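Apr 10, 2020

The seed potatoes have been sitting in egg boxes on the landing since February and they have finally gone in. First earlies in the bed by the fence, maincrop behind them, 21 tubers altogether. I planted them deeper than last year because the lot nearest the path went green, and I had to throw half of those away.

I started keeping a proper notebook for the garden when we moved to Skolldale. Before that I wrote things on the backs of seed packets and then lost the packets. The notebook says the last frost came late two years running, so I have old bedsheets ready in the shed. They don't look like much but they kept the shoots alive last May.

The soil is the main problem up here. It is heavy and grey a spade's depth down, and after rain it sticks to everything. I dug in 54 buckets of leaf mould over the winter, carried up from the heap at the bottom. You can see a difference in the two beds nearest the house. The third is as bad as ever and I may just put squash in it and leave it alone.

Onions are the thing I most want to get right this year. I have always grown them from sets, which is easy, but a lot of them bolt in a dry spell and then they won't keep. This time I sowed half from seed on the kitchen windowsill and bought sets for the rest. The seedlings went out last week and look like grass. I have put netting over them - the blackbirds pull them up and drop them on the path.
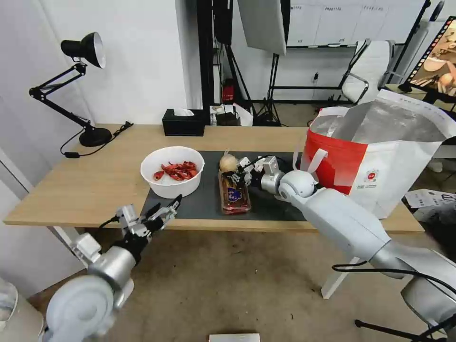
Eduard Kolář wrote to me after my last post to say that I water onions far too long into the summer, and that he stops altogether once the tops begin to lean. He also leaves them lying on the soil for a week before he brings them in, unless it rains. I have been lifting mine as soon as the tops fell and hanging them straight up in the shed, where there isn't much air. That might explain the soft necks. I will try it his way with one row and keep the other as before.

The broad beans are up. I sowed them in the autumn and lost a few to mice, then filled the gaps with plants from pots. The pot ones are shorter but stronger in the stem. String and canes next, before the wind gets at them.

Still to do this month: carrots, beetroot, a second row of peas, and the gate, which has dropped on its hinge again. The water butt by the shed also leaks at the tap. I tightened it once and it leaked more, so I have ordered a new washer and put a bucket under it for now.

The leeks are late. I'll sow some more tomorrow if it stays dry.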